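News from the Breathnach field
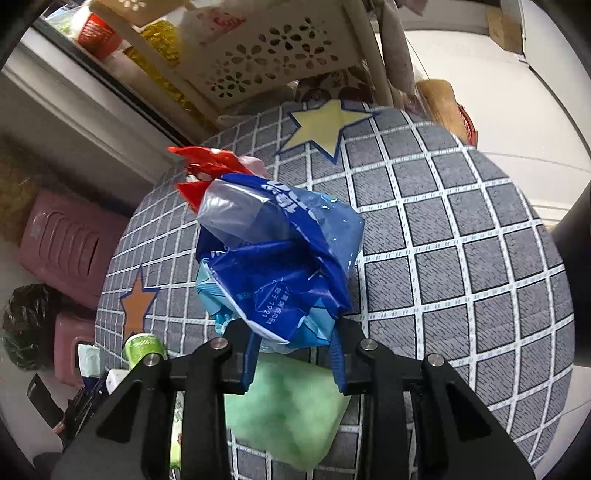
Washing the finds

We've had a lovely, if rather muddy, February up at the Breathnach field, and the trench beside the old lane has now given us roughly 2000 bits of pot, most of them no bigger than a thumbnail (and a good few smaller than that!). All of them need a gentle wash before they go off to Zamham to be looked at properly, so do come along to the hall at 7 in the evening if you can spare an hour or two. Old toothbrushes are very welcome, and there will be tea, and very probably cake as well.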